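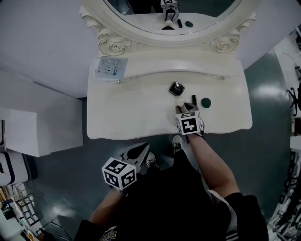

The vanity with the compact, the lipstick and the little white puff out on top.

I've had a white vanity with a big oval mirror for years now, the kind with carved roses on the frame, and for most of that time you couldn't see the top of it. I'd buy one more lipstick, set it down "for now," and by July I was doing my makeup standing up in the bathroom. So this is how I finally got it under control, and it took me one evening and a podcast!

Start by taking everything off. Yes, everything, even the stuff that looks nice. I dump mine on a towel on the bed and wipe the top with a barely damp cloth, going slowly along the raised lip at the back (powder loves it there). If your mirror frame has carving like mine, use a dry paintbrush on it. A cheap one from the hardware store is fine.

Next, pick your daily things. I mean the ones you touched this morning. For me that's a compact, one lipstick and something soft to put powder on with. My friend Miroslava Bartoš keeps 11 things in her daily group and swears by it, so do what works for you, but be a little strict the first time.
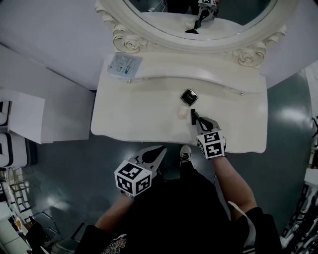 Put the compact down first, right in the middle, and build around it. I like the puff and the sponge close enough that I can grab them without looking up from the mirror, and tall things go off to one side so I don't knock them over with my sleeve. Then sit down and pretend to do your face. If you have to reach across something, swap those two. I did this three or four times before it felt right, and I still move the lipstick every couple of weeks.

Now the puffs and sponges. Wash them with mild soap, squeeze, and let them dry all the way – overnight at least, longer if it's humid. Spares go in a small clear plastic bag, one to a bag, with the top gathered loosely. Don't pack them in tight or they come out with a crease that never really leaves. 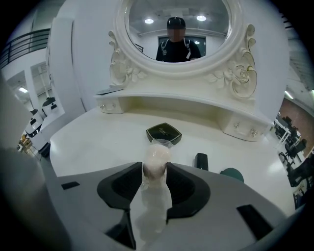
Round one in its plastic, with the dark compact behind it.

Everything else goes in a drawer or goes away. Anything that smells like crayons, toss it.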